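Grallow Mill Open Day: a long afternoon among the felt

Posted 07/11/2018

I had been meaning to go to the Grallow open day for years, and every year something got in the way. Last time it was the car, and before that it was my sister's move. So when I saw the notice taped up by the register at the hardware store I wrote it on my hand right there (I had no paper on me) and told everybody at home they would be getting their own lunch that day.

If you don't know Grallow, it's the old wool felt mill out past the Amato bridge, the long brick building with the green doors. They make the thick felt that goes under piano keys and inside boot liners and, these days, a good deal of craft felt as well. You drive by it a hundred times and never think about what's going on in there, and then you step through the door and the smell gets you, warm and sheepy with a bit of laundry soap. I loved it right away!

The tour started in the carding room. Carding is the combing part, where the washed wool goes in all lumps and comes out in a soft web so thin you could read a newspaper through it. Our guide was Graziella Greco, who has a good loud voice, thank goodness, because even with only one machine running you had to lean in. She let each of us hold a handful of wool before carding and a handful after. I kept mine in my coat pocket and found it again that evening.
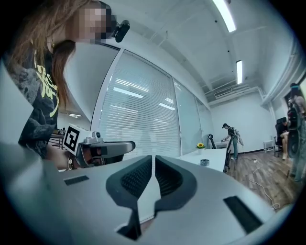 Shobha Nadar wrote in to say that the carding room was her favorite part too, and that in her mother's day they ran all the machines at once and people talked with their hands across the aisle. She still knows the sign for "coffee," which you make with two fingers against the wrist.

From carding we went down a short ramp to the hardening tables, and I'll admit I had never once wondered how felt gets to be felt. There's no weaving in it and no glue. They lay the webs on top of each other, crossing them each time, and then it's steam and pressure and a great heavy plate that jiggles back and forth until the fibers grab hold of one another. Graziella said a sheet of piano felt can shrink to less than half its size before it's done, and she passed around a before piece and an after piece. The finished one felt like a slice of firm bread. A little boy in our group asked if you could bounce it, and she let him try, and you can't.

The fulling room comes next and it is wet, so wear proper shoes if you go. I had on my nice flats and regretted it by the second puddle. There are wooden hammers in there from the mill's early days, still hanging in their rack, and one of them has been worn into the shape of a shoe heel from all those years of pounding. I could have stood and looked at it a lot longer than they let us.

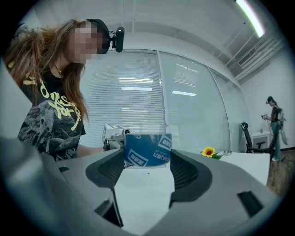

Florian Pichon

After the wet end they gave us coffee and a very good almond cake in the sample room, and I want to spend a minute on the sample books, because to me they were the best thing in the building. There are 68 of them, bound in gray cloth, and every color the mill ever dyed is in there as a little square with the recipe written next to it in brown ink. Some of the names made us laugh. There's a "Tired Rose" and a "Doctor's Door." I looked for the mustard yellow of my grandmother's slippers and I believe I found it in the third book I opened, though of course slippers fade and so does memory.

Taner Kırmızıgül runs the dye kitchen now and he answered questions for as long as we cared to ask them. He told us matching an old color can take him four tries on a good week, and that the water here is harder in October and throws off the reds. I asked him about moths and he sighed.

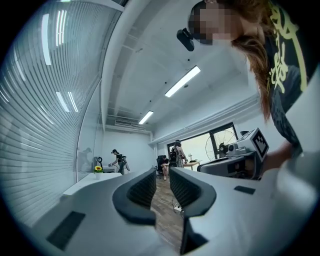

Open day at the mill, Grallow.

The shop is just off the courtyard. Offcuts are sold by the bag, and I bought three bags and a pair of insoles that have already changed my mornings. Bring cash, as the card reader was having a bad day. Parking is in the field behind the mill, and it slopes more than it looks, so use your brake. The next open day is in the fall, and I'm told they'll have the big press going for that one. I've written it on the calendar this time.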